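How to Check a Used Family Car Before You Pay for It

Posted 4/18/25

I've bought a few used cars now, and the last one was a seven-seater from a small dealer in Jamdale called Boersma. It went fine (mostly!), so I'm writing down what I did while I still remember it.

Before you go

Look up what the same model and year sells for near you. I used the Emix listings and saved the cheapest and the priciest ones to my phone. Then call and ask for the service history. If the seller gets vague, I'd move on.

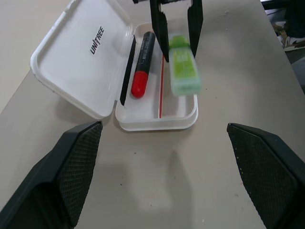 Ask them to leave the engine cold, too. A warm engine can hide a rough start, and you really want to hear that first crank.

Step 1: Walk around it

Go in daylight. Crouch at each corner and look down the side of the car, and you'll spot filler and mismatched paint pretty fast. Check the gaps around the doors and hood. On mine the rear bumper sat a bit low on one side, so I asked, and it had been swapped after a parking lot bump. Fine by me, but I wanted it on paper.
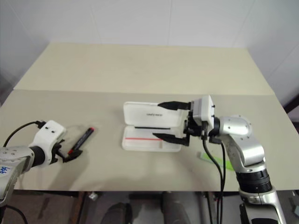

Two arms at the table, with a plain white wall behind.

Step 2: Get in every seat

Yes, the third row too! Fold everything down and back up. Try all the belts, windows and vents, then lift the cargo mat and feel for damp. I plugged in my little Bruvuvo code reader at this point and let it run while I poked around.
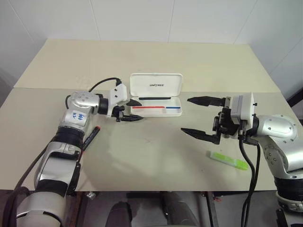
Step 3: Drive it properly

Around the block won't do. I took two roads, one bumpy and one fast, and kept the radio off. Brake hard once when it's safe, and let go of the wheel for a second on a straight, empty stretch to see if it pulls.

Step 4: Talk money

Write your top number down before you sit. I got new wiper blades and two tires out of mine, and the registration is good until June, so I left it there and signed.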